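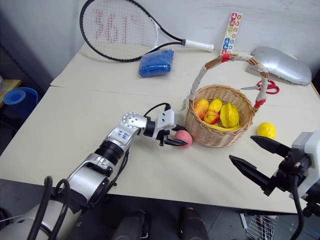
4.3 Teaching a two-arm pick task

Applies to Tamgate Drivemard, revision 2024-12-16.

1. Place the target basket between the two arms, within reach of both grippers. A raised handle counts as an obstacle – enter its height under Basket > Handle.

2. Set the approach speed to 300 mm/s or lower.

3. Open both grippers fully, then jog the left arm until its fingers stand on either side of the first item.

4. Leave the right gripper open and clear of the handle. Press Hold on the right arm.
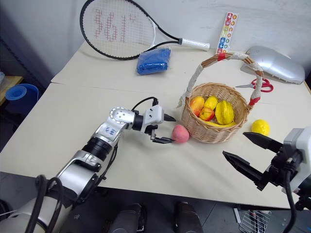
5. Press Store Pose. The pose is saved for both arms.

6. Close the left gripper at 22 N. For soft or thin-skinned items, see section 6.

Note: Loose objects elsewhere on the table are ignored unless they have been added to the item list.

CAUTION: Keep hands off the table while the status light is amber. After Stop is pressed, the arms may coast for up to 2000 ms.

7. Repeat steps 3 to 6 for each item, then select Save Task.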